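Section 2: Getting Your Plerus Tabletop Ready

I've put together more of these tables than I can remember, and the glossy top is still my favorite finish. It does need a bit of care, so grab a soft cloth and let's go!

1. Peel the protective film slowly from one corner. Keep it flat and low (pulling straight up can leave sticky bits behind). 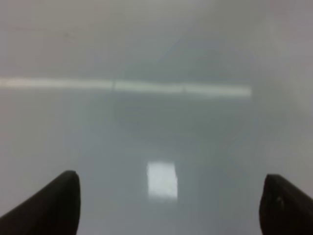

Fig. 2-1. Light reflecting on the glossy gray surface.

2. Dampen your cloth with plain water and wipe in long strokes. I like the Brandetti cloths, 300 mm square, but any lint-free one will do.

CAUTION: No scouring pads, please. I ruined a lovely top that way in May.

3. Buff with a second, dry cloth.

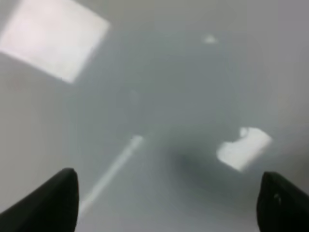
If you still find smears, go over them again with less pressure. Then wait 9 minutes before you put anything down, and go make a coffee or something.

4. Check your lighting. Glossy tops pick up every lamp and window in the room, so sit where you'll be working and move the table until the glare stops bugging you.
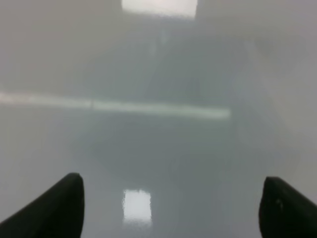 2.1 SETTING OUT THE CUBES

5. Open the Pereyra block set and pick a few greens and blues. Place them gently, and lift them when you want to move them. Dragging scratches!

6. Try two cubes pushed together, face to face, and leave the others on their own. 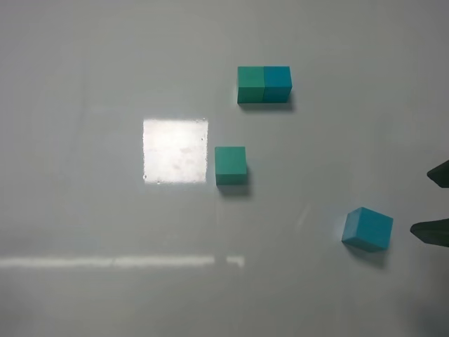
I never fuss over getting them all straight, and a turned one looks nice anyway.

NOTE: Spare cloths and film are in the Plondcombe parts list, item 600.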